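I measured the humidity in our bedroom for most of the winter. The short version is that the number on the wall depends on where the wall is, and that the mattress has its own climate.

The starting point was a Grorneline hygrometer, the small battery kind with a probe on a wire. Ours sat on the windowsill for years and read 37 percent on cold mornings. I assumed the room was dry and ran a humidifier at night. By January there was condensation along the bottom of the window and a musty smell near the headboard, neither of which fits a dry room.

Relative humidity is tied to temperature. The same air, holding the same amount of water, reads higher when it is cooled and lower when it is warmed. Our windowsill is directly over a radiator. The sensor was sitting in a stream of heated air and reporting, correctly, on that stream.

I moved the probe to the outside wall behind the headboard and left it there overnight. At 6 a.m. it read 83 percent.
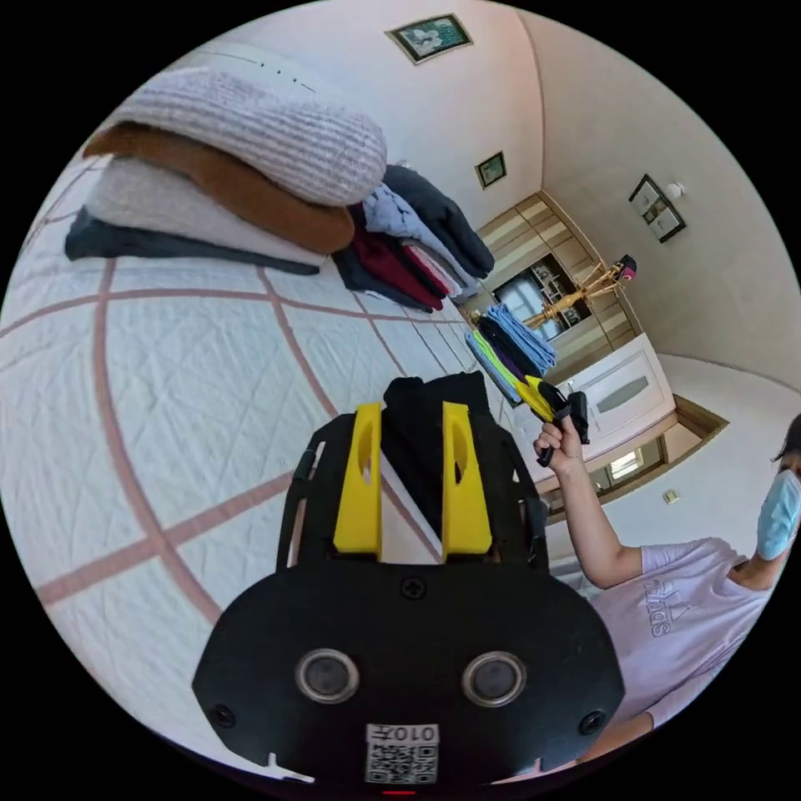 Does a bed need a gap between it and an outside wall? A gap helps in most houses with cold walls, and a few inches is enough to let room air reach the surface and keep it warmer than it would be behind a solid headboard.

We now have 3 inches. The reading behind the headboard dropped within a couple of nights, though I also turned off the humidifier that week, so I can't split the effect between the two changes. I should have done them one at a time.

The bedding is a separate problem. A sleeping person gives off water all night through breath and skin, and a fair share of it goes into the sheets and the top of the mattress. Most of it leaves during the day if the covers allow it. Making the bed tightly at 7 a.m. slows that down. I put the probe under the covers on made and unmade mornings, and the unmade bed came back to room level well before lunch. The made bed was still high in the afternoon. 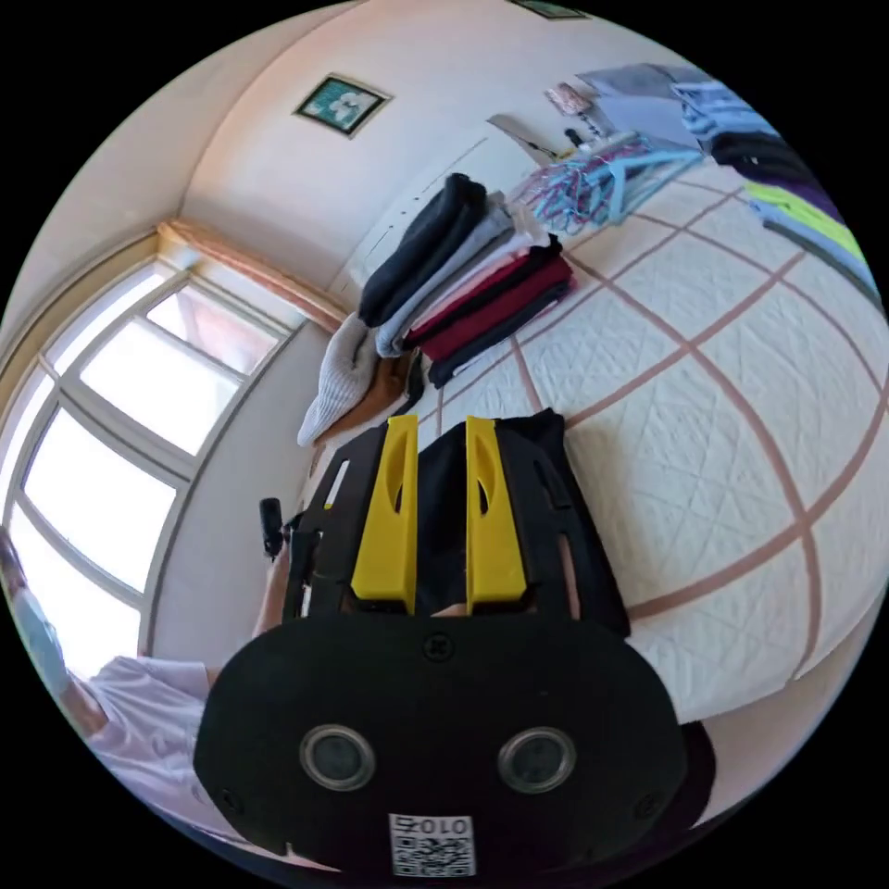
The difference was larger with the heavy winter layers than with a single blanket, as you would expect. My compromise is to fold everything back to the foot of the bed, open the door, and make it up after breakfast. If the outdoor air is cold, opening the window for a short time also works well. Cold air carries little water even when its relative humidity is high, and once it warms up inside it reads quite dry.

Some notes on the sensors. I bought a second unit, a Lemen, to check the first. They disagreed by 2 points side by side, which is fine for this purpose. The salt test is worth doing once: damp table salt in a bottle cap, sealed in a bag with the sensor, left overnight at room temperature. It should settle near 75 percent. The Lemen was slow to respond and needed the full night — the Grorneline got there by bedtime.

Still open: the closet on the same outside wall, which I haven't logged yet, and whether the mattress should come off its solid platform and go onto slats. I'll run the closet first, through April, with the door closed for half the month and open for the other half.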